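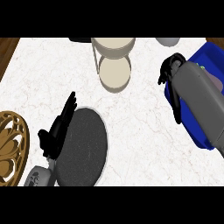

Speaker notes: Getting Stains Out of Marble
Home care evening, Drummond branch library

Slide 1. Opening
Say hello, check the back row can hear. Handouts are by the door. Questions are fine at any point.
Marble is mostly calcite, and calcite reacts with acid. Nearly everything tonight comes back to that.

Slide 2. Stain or etch?
Ask for hands: who has a dull ring from a glass?
A stain is darker than the stone. Something soaked in. An etch is lighter or duller than the stone. Acid has eaten a little of the surface. Lemon juice, vinegar, wine, tomato and some bathroom cleaners all do it.
Red wine can do both in one spill. Pause here, people usually want to write this down.

Slide 3. Daily cleaning
Warm water, a few drops of plain dish soap, soft cloth. Rinse with clean water and dry. No vinegar. No scouring powder.
Blot spills, don't wipe them. Wiping spreads them.
Pass around the two sample tiles from the Dikdale yard. One is honed, one polished. Etching shows more on the polished one.

Slide 4. The poultice
For oil stains. Mix baking soda and water to the thickness of peanut butter. Spread it a little past the edge of the stain. Cover with plastic wrap, tape the sides, and leave it overnight. Take off the wrap and let the paste dry fully before you lift it with a plastic scraper.
Old stains may need three or four rounds. Try a hidden spot first.
Tell the Lultell Street story: kitchen put in during October, olive oil mark by the stove, gone on the third try. Keep it short.

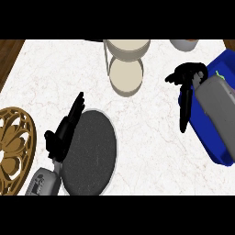
Does sealing stop etching?
Sealer slows down liquids that would soak in, so it helps with stains. Acid still reaches the surface and will still leave a dull mark.

Slide 5. Sealing
Water test: put a spoonful of water on the stone and wait 15 minutes. If the stone under it has gone dark, it is time to seal.
Clean the counter and let it dry overnight. Put the sealer on thin, wipe off what is left before it dries, and follow the times on the label. Sealer left to dry on top makes a haze that is hard to remove.

Slide 6. When to call someone
Cracks, deep scratches, or etching over a large area. Light etching on polished stone can be worked out at home with marble polishing powder. Honed stone is harder to match, so get advice first.
Grernon Stone quoted me $500 to rehone a small island. Get two prices.

Close
Next talk is on grout. Collect both tiles before people leave. The projector remote goes back to the front desk.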